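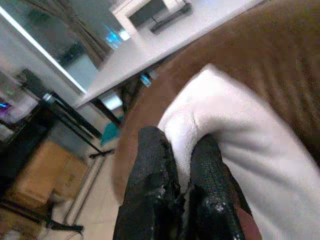 Replacing torn finger pads on the Groder gripper

Torn pads were behind most of our dropped items in September. The fabric slid, the controller closed harder to make up for it, and the coating tore further. Change both pads as a pair as soon as the surface starts to peel.

1. Have the arm set down whatever it is holding.
2. Press the stop, switch off at the wall and wait 4 minutes.
3. Peel off the old pads and scrape away the glue.
4. Fit new Wumis pads and leave them clamped for 2 hours.
5. Power up, zero the fingers and reset the pad counter.

Run the first 200 grips at low force on a pillow or a folded towel. Stop if the item creeps toward the fingertips. 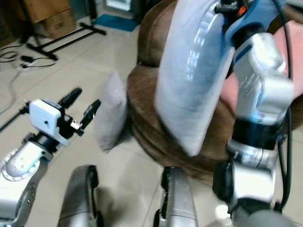
How often should the pads be changed if they still look fine?

Every 4000 grips. The rubber hardens before it tears, and a hard pad slips on smooth cloth.

Keep fingers clear of the jaws during zeroing. They close without warning.

Updated 14/12/2023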